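Home | Forums | Suppliers | Reviews | Log in

Kivard stacking package – worth the money?
Print this thread | E-mail this thread

gulside_dn
We're looking at the Kivard simulation package at Gulside, the one with the block stacking tasks and the ready-made arm. Licence is per seat and we'd need 4. Has anyone used it for more than the trial? Their sales page is all adjectives.

baiba_l
I've had it since February. Installation was painless on one machine and a nuisance on the other, where the graphics driver had to go back two versions. Once it runs, it runs. The tasks are simple: pick up a block, put it on another block, let go. You can change the lighting and table surface between runs, and I use that more than anything else in the menu.

Clatolbridge
We dropped it after the trial. The blocks behave far too well. Ours at work are scuffed and the corners have gone, and a routine that stacks nicely in Kivard knocks the real ones over. For that price I'd expect worn edges as an option.

baiba_l
You can edit the friction values by hand. It's in the manual, section 6.

Clatolbridge
I did edit them. Friction isn't the same as a damaged corner. Not saying it's rubbish, I'm saying four seats is a lot to spend on tidy cubes.

eabha_mm
I'd side with Baiba here. I teach with it at Mac Mathúna and up to 36 students have shared our results folder without trouble. For learning the basics, tidy cubes are fine. If you're tuning a real cell – different matter, and I'd test on the real thing anyway.

gulside_dn
Useful, thanks both. What do the renders look like at the default settings? The ones on the site are tiny.

baiba_l
Two from my stacking task, teal block and magenta block.

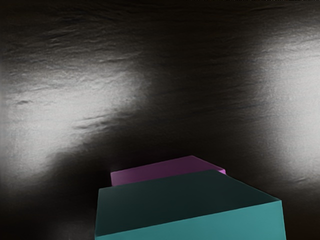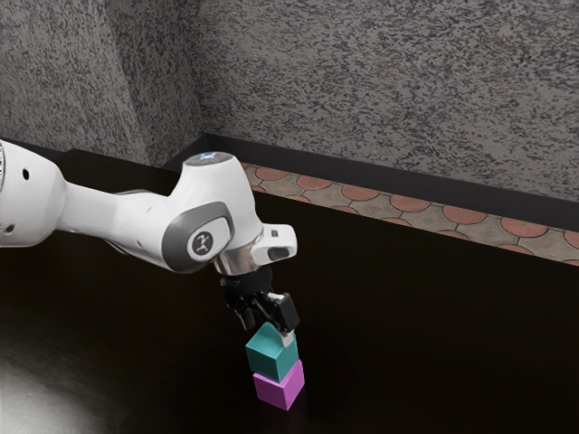 gulside_dn
Can the licence be moved to another computer once it's been activated?

baiba_l
You release it from the account page on the old machine, then sign in on the new one. Mine took a few minutes to come through.

Reader comments

Aoife N.: Ask for the teaching price if you're a college. It isn't listed, but they gave us one.

D. Cullinane: Agree with Clatolbridge about the edges. I put in a request for worn blocks and got a polite reply and no date.

Aoife N.: Same reply here.

Back to top | Next thread | Forum rules | Contact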